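Melley: desktop teardown and parts sorting on a shared workshop bench

README for the recordings folder

Overview

Melley is a small set of robot arm recordings made in the Andside shared workshop. The task is handling the inside parts of an ordinary desktop computer: taking a part, carrying it to a fixture tray, setting it in a slot, and the same steps in reverse. The set is meant for people building a similar cell at home who want something to test a policy or a grasp planner on before they have recorded their own.

The set has 100 episodes, split over 4 task variants. Recording took place in September, mostly in the evening when the overhead lights were the only light source.

Hardware

One arm, fixed to the far side of a slotted aluminum table. The table was built from extrusion bars so that fixtures can be moved along the grooves and bolted down again without drilling. The bars are reflective. Expect bright bands in the fixed view and clipped highlights in the wrist view.

The computer is an open tower case laid on its side with the interior facing up. It keeps its power supply, motherboard, memory modules, expansion card and cabling. The drive bays have blue plastic latches, which make useful landmarks for checking that the case has not shifted between episodes. The fixture tray sits to the left of the case. 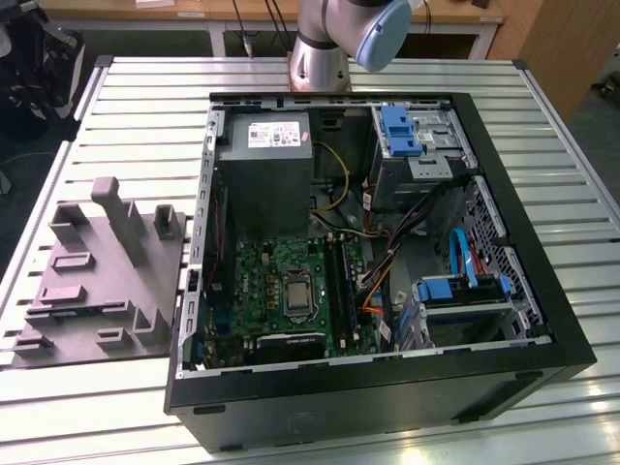 Fixtures

The tray and the slot board are gray and matte. The tray is 3D-printed and was drawn for this project in Skála, our parametric fixture script, and the files are in the fixtures folder. Features include:

- narrow slot holders for thin plates and cards
- rectangular frames with a shallow recess
- pegs, posts and L-shaped brackets for locating parts

The slot holders are open at the top. Print them with the slot facing up, 4 perimeters, no supports. Clearance is set by one parameter, slot_gap. If plates bind, raise it one step and reprint the holder only.

Gripper

Two black fingers on a linkage, driven by one motor. The finger shape is the Drivwood pattern, revision 5, with one change - the contact face was thinned so that both fingers can straddle a plate in front of the board. Any finger with a similar profile should work, but the wrist camera offset in the config will need to be measured again.

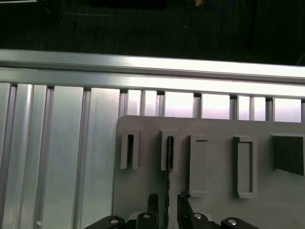 Wrist view, slot board. Black plate between the fingers, in the second holder from the left.

Folder layout

episodes/ - one folder per episode, fixed and wrist video plus joint log
fixtures/ - script and exported meshes
config/ - camera offsets, table origin, joint limits
notes/ - operator notes, plain text

Known issues

- Episode 12 has no joint log. The video is complete.
- Cables inside the case are not tied down and their position differs between episodes.
- The dark area past the slot board is underexposed in the wrist view. Do not use it for localization.
- Table origin was measured again after the Tuesday session. Use the newer entry in config for all later episodes.

License

Recordings and fixture files may be reused and changed with credit to the Melley project.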